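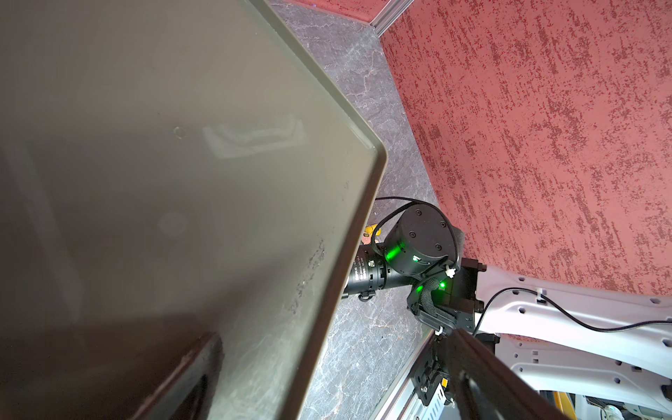 Keep the Returns Shelf

By Zbigniew Makowska
Jan 13, 2026

The Rurkness branch library plans to take out its returns shelf in May. For those who don't use it, the shelf stands to the left of the front desk, and it holds whatever came back that day and hasn't been put away yet. The plan is to send returned books straight to a back room, sort them there, and use the space for a second self-checkout machine.

I think this is a mistake, and I have written to the library board to say so.

The shelf is the only part of the building that isn't arranged by anyone. The new books table is chosen by staff. The displays near the door follow the calendar, so we get gardening in spring and tax guides in winter. The catalog gives you what you type into it. The returns shelf gives you what other people in town just finished, or gave up on, and the mix is odd in a way I have never found anywhere else. Last week it had a history of salt, two books on knee surgery, a cookbook with a cracked spine and a novel I had been meaning to read for years. I took the novel and the salt.

I went back through my borrowing record, which the library will print if you ask. In four years I have checked out 252 books. I marked the ones I remember taking from the returns shelf and got to 116. My memory isn't perfect, and I would not swear to every one of them. Still, it is a lot of reading to owe to a piece of furniture.

The argument for the change is speed. Sorted books get back to their places sooner, and people looking for a certain title are more likely to find it. I accept that. I have stood in front of a gap where a book was supposed to be, and it is annoying. But the shelf is cleared every evening, so we are talking about a wait of a few hours. The clerks already check it when someone asks for a title that shows as in.

The second checkout machine is harder to argue with, I suppose, if you go at the busy time after school. I usually go in the morning and have never waited behind more than one person. If there is a line in the afternoon, the machine could go by the window, where the brochure rack stands. Most of those brochures are old. One of them advertises a bus route to Enriquez that stopped running over 9 years ago.

The library in Isari made the same change, and my sister uses that one. She says she now orders everything online and picks it up at the desk – in and out, a few minutes. She likes it. She also says she hasn't read anything she didn't already know about.

The board takes written comments until the end of the month. There is a box for them on the front desk, next to the shelf.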